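19/02/2019
By Myfanwy Mathias

Ticket: pick cell 2, Skustdale packing hall. Travel kit line (cup, toothbrush, toothpaste).
Status: open, downgraded from urgent.
Reported by: Tomos Hopkin, second shift.

Symptom. The cell stops in the middle of a kit and waits for an operator to acknowledge. The fault text on the panel is "grasp not confirmed, item 2". Item 2 is the toothbrush. The cup and the toothpaste rarely fault. Since the November changeover the line has been planned on one operator for the cell and one for the sealing machine. In practice the sealing operator has been walking over to clear faults, and the sealer then runs out of kits or backs up.

Counts from the shift sheet. 800 kits scheduled, 13 stops in the first hour, fewer after the break. Tomos logged each stop by hand as the panel overwrites its own history after 100 entries, and most of those are door messages.

Step 1. Restarted the cell controller. No change. Please stop doing this as a first step on second shift. It clears the grasp counters and we then have nothing to compare.

Step 2. Checked air pressure at the manifold and at the tool. Both in range. Replaced the short hose at the wrist anyway, it had a flat spot.

Step 3. Swapped the toothbrush tray from cell 1 into cell 2. Faults stayed with cell 2. Put the tray back.

Step 4. Compared the two recipes line by line. Cell 2 was still on the closing width from the Parkine trial, which used a thicker handle. Corrected the width and saved as revision 4. Faults dropped but did not go away.

Step 5. Watched a full run at reduced speed. The cell takes items in the order cup, brush, paste. When the brush goes in first it leans, and the paste tube then pushes it against the rim. The confirm check is made at that moment and reads the brush as missing. Hand packers on the old line put the paste in first and slid the brush in beside it. The written work instruction never had an order in it, so the order in the recipe was chosen at the desk.

Step 6. Set up the kit on a bench and worked through it slowly with hand-held grippers, paste first, to see whether the brush clears the tube on the way in and where the fingers need to be at release.

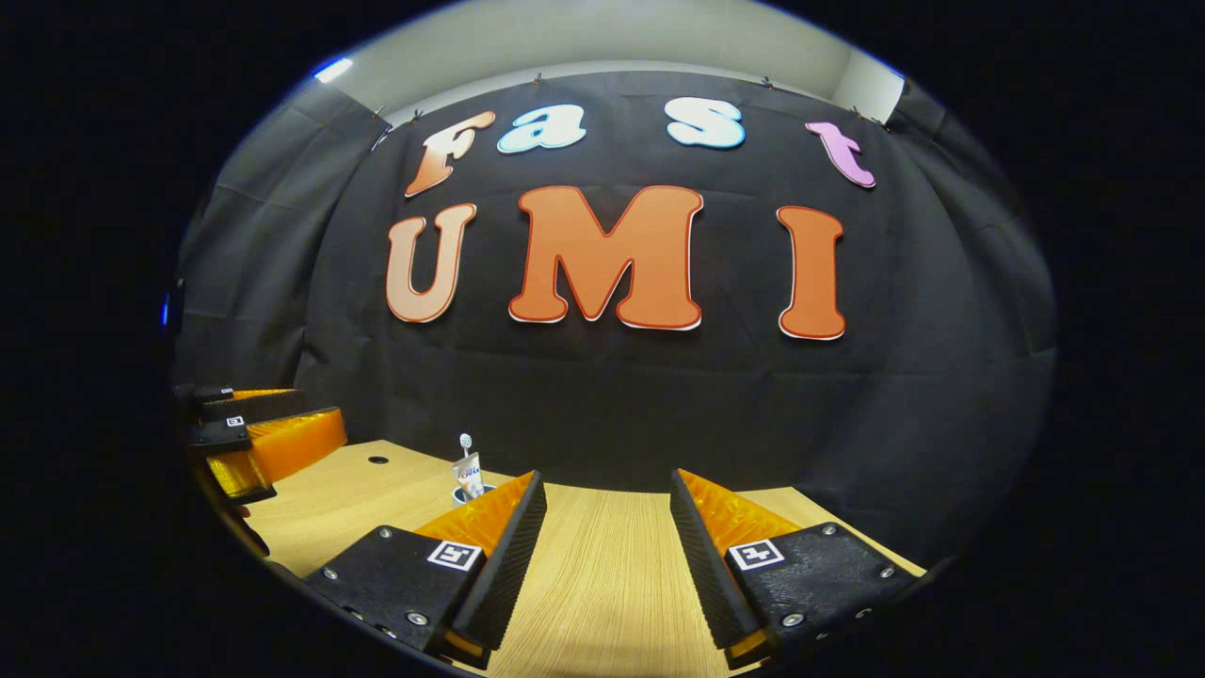
Gwion Prosser wrote under the ticket that paste first is how day shift packed it for years, and that he had said so at the handover in November and been told the order made no difference to the machine. He asked that the packers be shown the recipe before it is locked next time, and asked who gets the stops counted against them in the meantime, the cell or the person standing at it.

Answer to the second point, after checking with Siyabonga Van der Merwe in planning: stops were being booked to the operator badge that acknowledged them. This was a default in the Voicu reporting screen and was carried over from the old line, where a stop did mean that a person had stopped. It has been changed. Grasp faults are now booked to the cell. The sheets since the changeover will be corrected by hand, some 370 lines, and Tomos will get a copy when it is done.

On the first point, agreed. Revision 5 will go to both shifts as a printed page before it is loaded — one side, order of items and finger positions only. Comments in pen are fine.

Step 7. Wrote revision 5 with the order cup, paste, brush. Moved the confirm check to after the last release. Ran it in simulation only. The Jurura license for the second seat has lapsed, so anyone who wants to see the simulation has to use the desk in the maintenance office.

Side effects to watch.
With the check moved to the end, a missing brush is found later and the whole kit goes to the reject lane. That lane was sized for label rejects and fills quickly. The person at the cell will have to empty it, and this has to be written into the job card before the change goes live. It is new work and was not in the staffing plan.
Acknowledging a fault from the sealing station is still possible. I would like to remove it. Meirion Prosser wants to keep it for lunch cover. Left as is for now.

Workaround until revision 5 is loaded. Run cell 2 on revision 4 at reduced speed. If it stops on item 2, look in the cup before pressing acknowledge. If the brush is there, press acknowledge. If it is missing, add it by hand with the door open and the key out, then close and acknowledge. The sealing operator stays at the sealer. If both need attention, the cell waits.

Open items.
Printed page to both shifts — Myfanwy.
Job card wording for the reject lane — Siyabonga.
Panel history length, ask the vendor whether door messages can be filtered out — Tomos.

Next entry after the first full shift on revision 5.

2 comments
0 shares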